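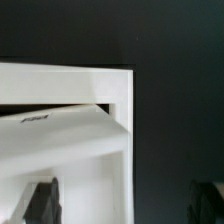
Who is the jury for?

Three judges, seventeen songs and one winner the hall had plainly not chosen. The Kindotcombe Song Contest ended on 13th July with Clarnari collecting the trophy to the sort of applause you give a bus driver, and the argument has been going ever since.

The organisers say the jury is there to reward craft. I have heard this every year, and I have yet to hear what craft means. Clarnari's song was tidy, well sung and written in a key that troubled no one. Damel, who came second, had the whole back half of the room singing in a language most of them don't speak. The public vote gave her 507 points. The judges put her eleventh.

Abenezer Mekonnen chaired the jury and wrote for other singers before he took up judging them. He is unmoved. "A hall on a Saturday night will cheer a drum," he told me. "We listened to the rehearsal as well, and she was flat in it."

Perhaps she was. But the rehearsal is held behind closed doors, so we have to take his word for it, and half the final score now rests on a performance no ticket holder was allowed to hear. The rule came in this April, in a note to entrants that ran to nearly 100 words and gave no reason.

Supporters of the change point to Benkirane, the duo who won last time on the public vote alone and whose single then sank without trace. That seems an odd charge to lay against the voters. Plenty of jury favourites have sunk just as fast, and with fewer people humming them on the way home.

I would keep a jury of some sort. Phone votes can be bought, and a singer with a large family has a head start. But let the judges mark what the audience hears, and print each judge's scores by name the same night. Mekonnen says he has no objection to that - the organisers, when I asked, said they would look at it after the summer.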